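Speaker notes: Comparing needle drivers and camera positions for suturing on tissue
Speaker: Jeptoo Nyaga, Druncombe
Apr 18, 2023

Opening. Thank the hosts and state the purpose of the talk. Druncombe was asked to compare two jaw types, Keratura and Driltano, under the same controller, and to advise on which camera views should be kept for each trial. Say at the start that the results are interim.

Background, to be kept short. The comparison covers 79 trials. Each trial consists of placing and tying interrupted sutures under remote control. The controller settings were fixed before the first trial and were left alone until the last.

Show the first slide and allow the audience time to look at it. The point to make is that the meeting of the two tools is where most of the difference between jaws is felt by the operator.

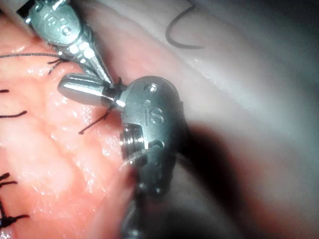
Slide 2. Wrist view: black suture knot between the two instruments.

Explain the scoring. Each knot is marked for security, tail length and handling of the tissue edge. Two reviewers mark separately and their scores are then compared. Where they disagree, the trial goes to a third reviewer, and the first two marks are withheld.

Move on to the fixed camera. It gives a wide view of both arms and was the view our reviewers asked for first. Its weakness is that an instrument in the foreground can hide part of the suture line.
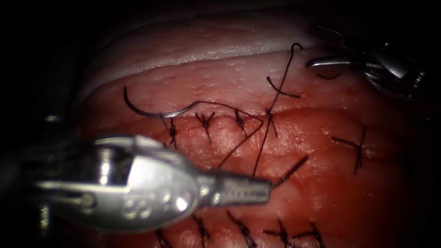

Why was the same controller used for both jaw types?
The trial was meant to compare the jaws alone, and a change of controller would have made any difference in the scores hard to place. A separate comparison of controllers is planned with Oyelaran.

Next section: what the wrist cameras add. Mention that the video is stored with the arm positions, and that the delay between the two was held to 19 milliseconds.
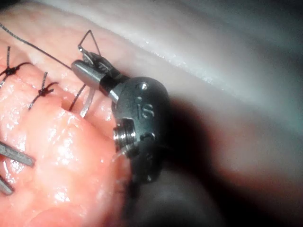

Reviewers were given the wrist view and the fixed view side by side, with the choice of which to consult first. Most began with the fixed view and turned to the wrist view to judge thread handling. On this slide, point out the long dark thread running down to the instrument from the left, and the two tied knots on the closure line – detail of this size is what the tail-length score depends on. Pause for questions on scoring only.

Limits of the wrist view. The instrument itself takes up a good part of the picture, and shadow can remove one side of the field. We tested a second light and found that it added glare on moist surfaces. The lamp was returned to its first position. 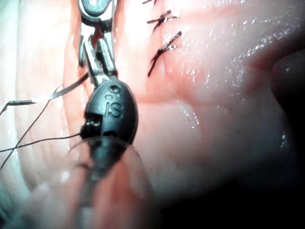
The practical advice is therefore to keep both views for every trial and to agree the lamp position before work begins. Storage is a fair objection. The present allowance is 200 gigabytes for each operator, and sites with less should speak to us before reducing the quality of the video.

Interim findings. Operators preferred the Keratura jaws for holding the needle and the Driltano jaws for tying. The scores do not yet support a firm recommendation – please say this plainly if pressed. The full tables will be sent to those who leave an address at the desk.

Close by thanking the operators and reviewers, and hand back to the chair.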